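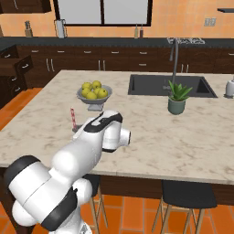
Leen Saab meinte dazu gleich, mit 400 Euro für Zubehör komme man nicht weit, und fragte, ob der Greifer im Preis überhaupt drin sei. Ist er nicht, deshalb schreibe ich den Beitrag noch mal ausführlicher.

Wir planen für unsere Lehrküche einen kleinen Roboterarm, der an der Kücheninsel Obst und leichtes Geschirr umsetzen soll. Vorerst läuft alles nur in der Simulation. Der Arm selbst ist über einen Zuschuss gedeckt. Offen sind Greifer, Befestigung, Kabel und alles, woran wir noch nicht gedacht haben. Angebote habe ich von Matari und Flelley. Matari will für einen einfachen Zweifingergreifer knapp unter 1.000 Euro, Flelley ist billiger, liefert aber ohne Flansch. Was würdet ihr einplanen, und was kann bis Dezember warten?
Marlene Lins, 10. Februar 2024

Georges Kanaan
Den Flansch unbedingt vor der Bestellung klären. Lass dir von beiden die Maßzeichnung schicken und vergleiche Lochkreis und Schrauben mit dem Handgelenk von eurem Arm. Ein Adapter kostet bei uns in der Werkstatt etwa 60 Euro, wenn man ihn drehen lässt, als Einzelstück vom Händler deutlich mehr.
Dann die Befestigung. In eine Marmorplatte würde ich nicht bohren. Entweder eine freistehende Säule mit schwerer Fußplatte oder ein Rollwagen, den man feststellen kann. Das wird vermutlich euer größter Posten nach dem Greifer. Rechnet auch einen Not-Halt-Taster mit ein, den man von den Sitzplätzen aus erreicht. Warten können Ersatzfinger und eine zweite Kamera.
Und prüft in der Simulation die Reichweite bis über das Spülbecken, bevor ihr die Säulenhöhe festlegt. Wir haben damals zu niedrig bestellt und durften 11 Wochen auf das Zwischenstück warten.

Shadi Saliba
Nimm Matari. Flelley hat bei mir nie zurückgerufen.

Nour Sfeir
Schau mal bei Ghanem nach Vorführgeräten, die haben öfter Greifer mit Restgarantie. Für Äpfel reichen weiche Finger, die kann man auch selbst drucken. Bei nassem Geschirr wäre ich vorsichtig, da steht in den Datenblättern meistens nichts Brauchbares zur Schutzart. Schriftlich nachfragen.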